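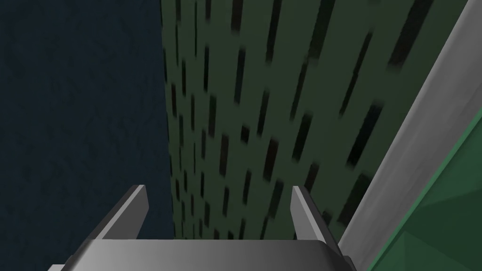 Why would a town of modest size pay for its own esports league?

Because the players were already there, and they were travelling elsewhere to compete. Pludham had teams in the back rooms of two pubs, a sixth-form college squad and a shop that ran fighting game evenings until its lease ended. None of them played each other much. The Pamside League was set up to fix that, and it is now coming to the end of its second season.

The league takes its name from the old market hall beside the river, where the finals are held. Regular matches are played online, mostly from home. Teams from Pludham and Pluslow make up the bulk of the entry, with a handful from the villages between. Players must be 16 or over and must live, work or study in the area. That last rule caused more argument than any other in the first year, when a strong side turned up with three players who had moved away for university. They were allowed to finish the season. The rule has been applied properly ever since.

**How the season works**

Entries open in February. This year 51 teams signed up across 4 games: a tactical shooter, a football title, a fighting game and a five-a-side strategy game. For the fighting game, a team means a squad of three who play one after another, and a reserve can be swapped in between rounds.

Each team plays one match a week. Captains agree a time between themselves and report the score by midnight. If they can't agree, the default slot is eight in the evening, and a team that doesn't show up loses the match. Forfeits were a real problem in the first season, particularly in the lower divisions, where a side with nothing left to play for would simply stop logging in. The league now holds a small deposit from every team and returns it after the last fixture. Most have got theirs back.

Divisions are set by a placement weekend at the start. It is not a perfect system. Two teams in the shooter were clearly in the wrong division by the third week, and one of them went on to win every map it played until the play-offs. A mid-season reshuffle has been suggested, but that would mean tearing up the fixture list, and captains voted against it.

**The money**

Moroz, a broadband firm with its head office in Pluslow, sponsors the league. It pays for the hall, the network hardware on finals day and the prize fund. The fund stands at £600 for each game, split between first and second place. By the standards of professional esports that is very little, and no one enters for the money. Several captains said they would sooner see part of it spent on coaching sessions or on better commentary equipment.

Entry fees cover the website, the match servers and insurance. The council gives no grant, though it does let the league use the hall at the community rate.

There is a question over what happens next. The sponsorship deal runs out after these finals, and a new one has not been signed. The organisers say talks are going well and that the league could run without a sponsor if it had to, with smaller prizes and higher fees. A player on a part-time wage may not find that so reassuring.

**Finals day**

The finals take place at Pamside on 18/06/2026. Doors open at ten in the morning and the first match, in the football title, starts at eleven. The strategy game goes last, as it can run to five maps, and last year's final finished so late that half the crowd had left for the last bus to Pluslow. Start times have been brought forward this year.

Teams bring their own keyboards, mice, headsets and controllers. Computers are supplied and all have the same settings, with half an hour allowed for players to get used to them. Coaches may speak to their team between maps but not during play.

Entry is free for spectators, and the matches will also be streamed with local commentary. Food will be sold in the side room. Parking by the river is limited, so the league suggests using the station car park and walking down.

Teams hoping to enter next season can leave their details at the desk by the main door, where players without a team can also add their name to a list for captains looking to recruit.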